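자동화 작업장 살림 요령: 의류 정리반 편
Livo 작업 노트 / 2024년 9월 20일

옷 개는 일을 손에 드는 그리퍼로 옮기면서 우리 반의 하루가 꽤 달라졌다. 예전에는 한 사람이 한 벌을 처음부터 끝까지 개었다. 요즘은 그리퍼로 집는 사람, 손으로 마무리하는 사람, 노트북으로 기록을 보는 사람이 나뉜다. 그동안 메모해 둔 것을 옮긴다.

그리퍼 작업은 2시간을 넘기지 말고 교대한다. 손목보다 엄지 쪽이 먼저 뻐근해진다. 얇은 티셔츠는 어깨 솔기를 집어야 덜 밀린다. 프린트가 있는 옷은 글자 부분을 피해서 잡는다.

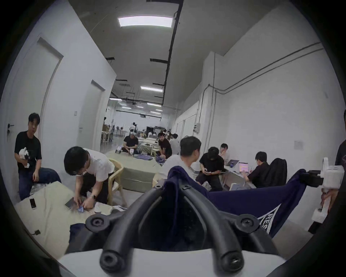 자동화가 들어오면 손으로 개던 사람의 일은 줄어드나요?
개는 시간은 줄고 확인하는 시간이 늘어납니다. 우리 반은 인원을 그대로 두고 검수와 기록을 새로 맡겼습니다.

작업대에는 그날 갤 옷만 올린다. 케이블은 다리 쪽으로 내려 테이프로 붙인다. 집게 끝은 마른 천으로 닦고, 나사는 6일마다 조인다. 조임 기록은 Ditlow 양식에 적는데 칸이 좁아서 뒷면까지 쓰는 편이 낫다.

기록 파일 이름은 작업 번호로 시작한다. 463번부터는 Lirbridge 폴더에 넣고, 그 앞 번호는 옮기지 않는다. 11월부터는 수건도 같은 방식으로 갠다. 수건은 긴 변의 가운데를 먼저 집는다.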